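Workshop notebook, Flolloswood
Wednesday, March 10, 2021

Linen shrinkage, second batch

Picked up where I left off in February. Same bolt of Rokura linen, undyed, cut along the thread this time. The first batch was cut by eye and the pieces came out slightly skewed, so those numbers are only good for comparison against each other.

Marked each piece with a 500 mm line on the warp and another on the weft, in cotton thread. The pencil marks from last time washed out on two pieces and I had to throw the readings away. Edges zigzagged before washing.

Soap is the plain Afridi flakes, dissolved in hot water first and left to cool. No softener. Spin on the low setting, then dry flat on the rack. Yasir Ansari wants a set dried on the line as well, because that is what most customers do at home. Fair point, but it will have to be a separate run.

Pressed one test piece early and regretted it. The iron pulled the weft back out and the line measured almost what it did before the wash. From now on measure first, press after, measure again, and keep the two readings in separate columns.

White cloth is still the one to watch for scorching. Medium iron, damp press cloth over the top.

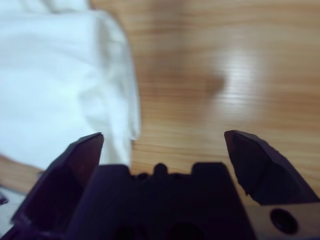

To do

- Line-dried set for Yasir, same lengths.
- Ask Flolumen if the sample lamp can be had in a cooler tone. Cream and white look alike on the bench after dark.
- Second wash on everything. I expect less movement but want it written down.
- Order 200 more cotton labels, the sew-in kind.
- Check the steel rule against the long one in the cutting room.

Recent entries
Linen shrinkage, first batch
Thread tension on the old overlocker
Beeswax on cotton thread
Storing bolts flat or upright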